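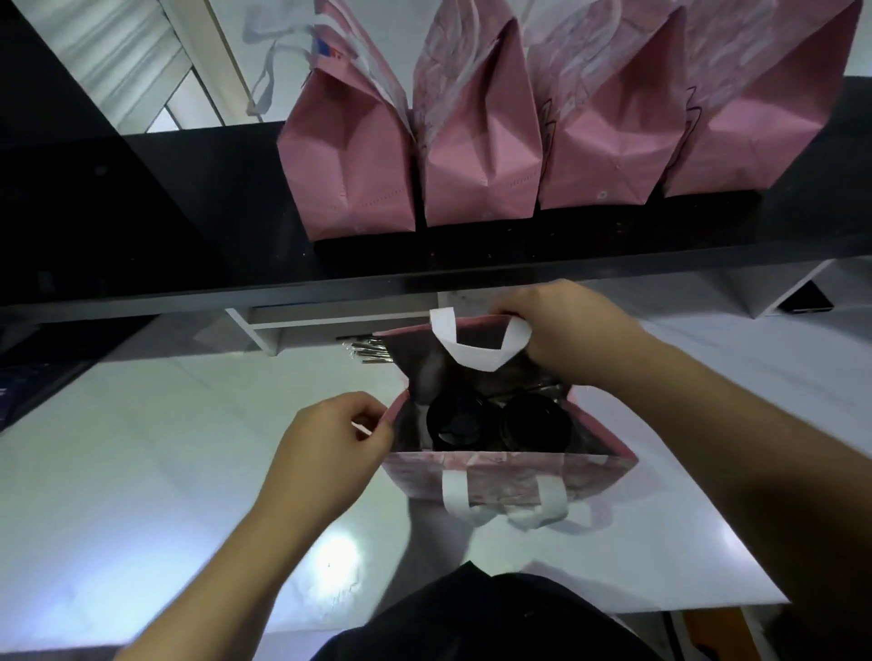 Product Review: Hosach Pink Carrier Bag, Small
15 Jul 2025

The Hosach bag was assessed for takeout packing at the Plikdale counter, where 200 were ordered in April. The mouth opens wide, and the white handles stay close to the packer's hands.

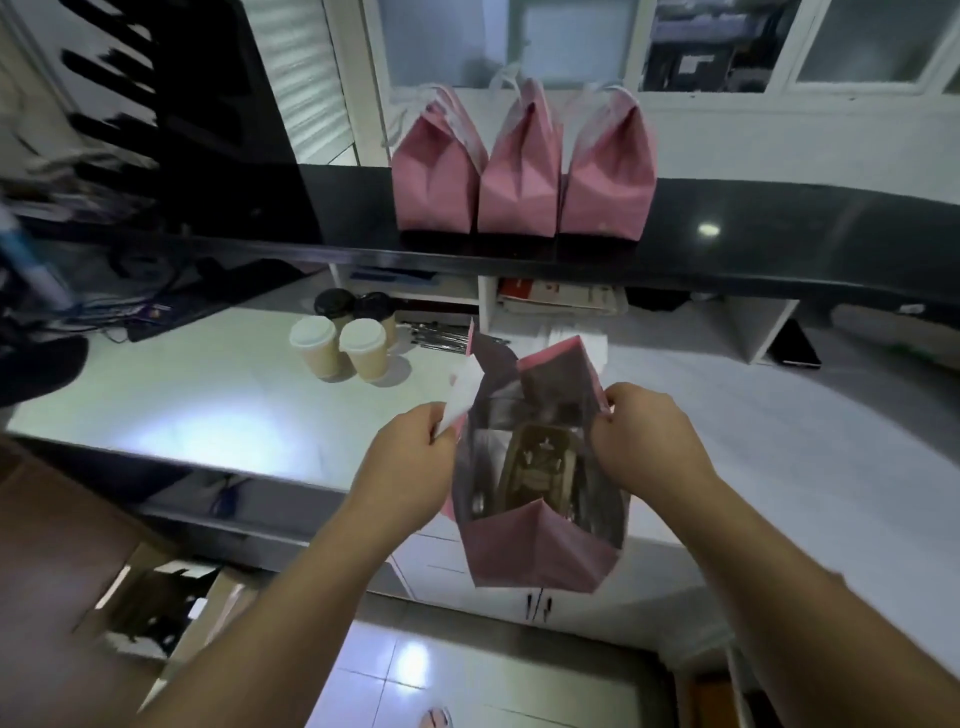
Order slips may be added last. The top creases easily — a minor fault at this price — and filled bags should be spaced apart on the shelf.

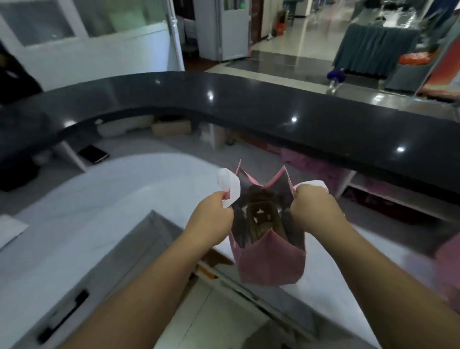
Grata disagreed on the last point, writing that bags set close together support one another. Rating withheld pending a trial of the larger size.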